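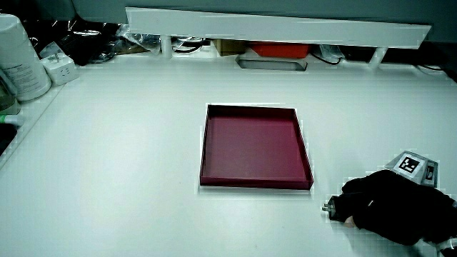 Burnix smoke masks and air monitor, after one bad summer

I don't normally write about safety things on this blog, and next week I will go back to bread. But the hills behind our town had fire again in August, and for many evenings the air in my kitchen smelled like an old ashtray. Three people wrote to ask me which air monitor I have, so I put my opinion in one place.

The monitor is the small Burnix, the model without the clock. I bought it from D'Amico, the hardware shop near the station, and paid 90 with the discount card. In the same box there is a pack of 8 folding masks. You can buy the masks separately also, but then they cost more than they should.

Setting it up was easy. You charge it, you press the side button until it makes a sound, and you leave it by an open window for 40 minutes so it can learn what is normal. My mistake was to do this on a smoky afternoon. For two days it told me that everything was excellent while my eyes were burning. I repeated the whole process in the morning, when the wind had changed, and after that the numbers made sense. The instruction paper should say this in big letters. It says it in very small ones, on the back.

I live on the Lirnen side of the valley, and my friend Loredana Guerra lives in Ondness, higher up, where they had to keep a bag ready by the door. She has the same monitor. We compared our readings by telephone every evening and hers were always worse than mine, as you would expect from the map. Once she moved it from the bedroom to the hallway and the number went down by half, so she slept in the hallway that night with the dog.

What I like: the screen is easy to read from the other side of the room, and the battery lasted 7 days with the sound switched off. With the sound on I had to charge it much sooner. The alarm is loud enough to wake me, and I am a heavy sleeper.

What I like less: it cannot tell the difference between a forest fire and onions in hot butter. Please don't keep it beside the cooker. Also the plastic foot is too light, and if you pull the cable a little, it falls on its face.

The masks are decent. They close well around the nose and I could water the garden in one without feeling that I was drowning. The elastic is short for a big head (my husband's) and one broke the first time he put it on. Glasses become foggy if you don't press the metal strip properly.

Would I buy it again? The monitor yes, at this price. For the masks I would look for a brand with longer elastic. If you live close to the trees, check in March that it still charges, before the dry months, and change the filter if it looks grey.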